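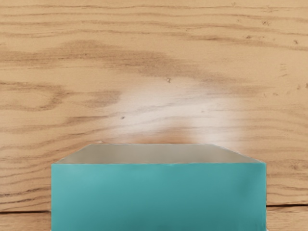 The table and the teal box, between episodes.

Episode 181
Fiction

By the time I got to episode 181 I had opinions about that table.

I knew the big dark swirl at the upper left, which I called the lake. I knew the little knots over on the right, which were the islands, and the seam near the bottom, which was the road. The wood was a texture, a picture of wood wrapped over a flat slab in a simulator, and it would never have a coffee ring on it. I still leaned over to blow the speck off it on my first morning. There's a fog mark on my monitor to prove it.

The job came through a company called Drodix. They wanted 2000 demonstrations of things being put into a teal box, and they wanted them done by people, through a pair of hand controllers, at home, in whatever hours we liked. The learner would watch all of them and work out what putting something in a box is. I loved that sentence when I read it in the posting. I read it out loud to my sister over the phone and she said, "You're going to teach a computer to tidy up?" and I said yes! Yes, I am!

My share was 300. The rest went to other people scattered all over, and we knew each other only by the names of our stations. Mine was Malisberg. There was a Skekar, too, who was fast, and a Guthrie, who was beautiful.

I mean that about Guthrie. You could replay anybody's episodes once they were accepted, and in the evenings I'd make toast and sit down and watch Guthrie put a yellow cylinder into the box. The arm came in low from the left, slowed over the lip, waited a breath, and let go. Then it drew back out of view the same way it had come, unhurried, like somebody leaving a room where a baby is sleeping. Skekar dropped things in from a height and was already gone when they landed. Skekar also did twice as many in a day as I could, so who's to say.

I was neither of those. I was a hoverer. I'd bring a block over the box and hang there, checking the left wall, checking the right wall, checking the glare behind the back rim where the light washed the wood out nearly white and I could never quite judge the distance. In my early episodes you can see the block shiver. That was my wrist.

The notes that came back from Drodix were short. "Good." "Good." "Gripper opened early, please redo." And then, on 181: "Missed and recovered. Keep."

I had dropped a red cube on the outside. It hit the front wall, tipped, and came to rest out on the road, and I said a word and went after it. It took me three tries to get hold of it. I lifted it way too high, out of pure embarrassment, swung around, hovered, shivered, and put it in. I reached for the delete key and sent it by mistake.

I wrote to ask why they'd keep a thing like that. The answer was longer than usual. They had plenty of people getting it right, they said, and very few getting it wrong and then fixing it. A learner that has only seen the good ones has no idea what to do once the cube is out on the table. It just stands there over the empty box, opening and closing its hand. Could I send more like that — the real ones, please, no faking?

Well, I couldn't promise real ones to order. But I stopped deleting them. I had a wonderful few weeks! I missed long, I missed short, I knocked a cube against the back rim and chased it halfway to the lake. I got good at chasing. My wrist settled down around then, too, and I started noticing that between episodes, when the arm was parked and the box sat there waiting, I was already planning the way in.

I finished my 300 in August. A while afterward they sent all the stations a clip of the learner working by itself, with no one's hands on anything. I watched it standing up.

The arm came in low from the left. That was Guthrie, I'd have known it anywhere. It crossed the road fast, like Skekar. It let go of the cube a little too soon, and the cube hit the teal wall and rolled away, and the arm stopped.

Then it went after it. It picked up the cube on the second try, lifted it far higher than anyone needed to, brought it around over the box, and hung there, checking one side and then the other, with the very slightest shiver.

"Come on," I said to the screen. "You're fine. Left a bit."

It went left a bit.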